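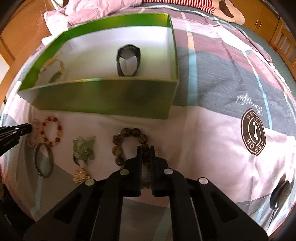 Why does a cheap ring leave a green mark on your finger?

The metal under the plating usually contains copper, and copper reacts with sweat, soap and hand lotion to form green salts that rub off on the skin. The mark is harmless for most people and washes away with soap and water.

The green finger is the oldest complaint in the costume jewelry business, and in Witinura they have been hearing it since 1920. That was the year the Flukitz company moved its presses from a rented loft into a brick building on the Ornon River and began stamping brooches for department stores. The building still stands. The second floor is offices now, and the ground floor is divided between a tile showroom and a plating shop called Kang, which does much of the work that the old factory used to do for itself.

Costume jewelry is a loose term. In the trade it covers anything made to be worn as jewelry and priced too low to be made of gold, silver or platinum all the way through. The stones are glass, plastic or crystal. The metal is brass, copper, steel, or one of several soft white alloys that pour easily into a mold. What the buyer sees is a coating, and the life of the piece depends mostly on how thick that coating is.

At Kang, a tray of brass earrings goes through the same steps whether the order is for a bridal shop or a museum store. The pieces are wired onto a rack and cleaned in a hot bath to take off oil and polishing wax. They are rinsed, dipped in a mild acid and rinsed again. Then comes a layer of nickel or, more often today, a nickel substitute, which gives the gold something to grip and keeps the copper from creeping up through it. The gold goes on last. For the thinnest grade, called flash, the rack is in the gold bath for seconds.

Flash plating can look exactly like the thick kind on the day it is sold. On earrings it may last for years, as earrings touch little besides air and hair. On a ring, which rubs against keys, pockets and the inside of a glove, the same coating can wear through by the end of one summer. The palm side goes first. Once brass shows there, the green mark follows.

The people who work in the shop have strong opinions about which pieces should be plated at all. Rings come at the bottom of the list. Bracelets are next, especially the ones that sit on the same wrist as a watch. Brooches are the favorite. They are pinned to cloth, handled by the edges and put away again, and a brooch plated before the Second World War may come in for a broken pin with its gold still whole.

The war years changed what the factory made. Tin and copper were restricted, and Flukitz switched to wood, leather, shell and sterling silver, which was easier for jewelers to get than the cheaper metals they were used to. Silver brooches from that period are heavier than the ones made before and after, and collectors pay more for them. Many were given a gold wash at the time. If you have a gold-colored brooch with the word "sterling" on the back, it may be one of these, and it should never be cleaned with a silver dip, which attacks the wash and can leave it blotchy.

After the war came the busy years. Flukitz had 185 people on its payroll at its height, most of them women, and most of those seated at long tables setting stones. A good setter worked with a wax-tipped stick in one hand and a needle of glue in the other. Better pieces had prongs, which were bent over each stone with a small pusher. Cheaper ones relied on the glue alone. The difference still matters to anyone shopping at a flea market. A pronged piece that has lost a stone can usually be repaired with little fuss. A glued piece that has lost one is likely to lose more, as the glue has aged at the same rate all over.

The stones themselves have their own problems. Most rhinestones are glass with a thin foil on the back that throws light forward through the front. If water gets behind the stone, the foil darkens and the sparkle is gone. Repairers call these dead stones. They can be replaced, but they cannot be revived, and no cleaner will help. For this reason the advice on washing is short: do not soak anything with stones in it. Wipe it with a barely damp cloth, dry it right away, and lay it face down on a towel for a while so that any moisture runs out.

Plastic pearls need even less. Perfume and hair spray soften the coating, so the old rule of putting pearls on last and taking them off first still holds. Glass pearls are tougher, though they will peel around the drill holes once the string starts to saw at them. A knotted string helps. Restringing costs more than many of the necklaces are worth, and people pay for it anyway.

Storage is where most damage is done. A necklace dropped on top of another necklace will tangle, and a tangled chain gets pulled, and a pulled chain opens at its weakest link. Stones scratch metal. Metal chips stones. The shop's recommendation is dull and costs almost nothing: one piece to a small bag, the air pressed out, the bags laid flat. Soft plastic bags made for food are fine for a season. For longer storage, choose polyethylene and avoid anything with a strong smell of vinyl, which can leave a sticky film. Cotton wool is a poor choice, as it holds damp and snags on prongs.

Keep the whole lot out of the bathroom. Steam does more harm to plating in a month than a drawer does in a year.

There is one kind of damage that calls for quick action. A crust of bright green powder around a clasp or a setting, known to collectors as verdigris, comes from the same copper as the green finger. Left alone it eats into the metal and lifts the plating around it. Move the piece away from its neighbors first. Light spots can be worked loose with a wooden toothpick and a cotton swab touched with white vinegar, followed by a swab of clean water and careful drying. Deep green pits mean that the surface is already lost, and cleaning will only show how much.

Whether to replate is a matter of money and temperament. Kang charges by the piece for small jobs, with a minimum order of two, and takes seven working days in the slow part of the year. In November, when people bring in what they want to wear for the holidays, it takes a good deal longer. Stones set with glue have to come out before the metal goes into a hot bath, and somebody has to put them back, so a plain bangle costs far less to redo than a flowered brooch. Collectors often prefer the worn surface. A replated piece sells for less than an untouched one in fair condition, and an honest dealer will say which is which.

For people who only want to stop the green mark, there are cheaper ways. Clear nail polish on the inside of a ring works until it chips, usually within a couple of weeks, and can be taken off with remover and put on again. Keep the remover away from plastic stones and enamel, both of which it will dissolve. Taking rings off before washing the hands helps more than any coating. So does wiping them dry at night. Skin chemistry plays a part too, and the same ring can mark one sister and leave the other alone.

Flukitz stopped stamping its own brooches long ago and sold most of the dies for scrap. A few steel ones turned up behind a wall when the tile showroom was fitted out, and Kang has them on a shelf near the rinse tanks: a fern leaf, a sailboat, half of a butterfly. The shop has tried the fern in a borrowed press. The first strikes came out with a crack across the stem, and the die has gone to a toolmaker across the river to see whether it can be dressed.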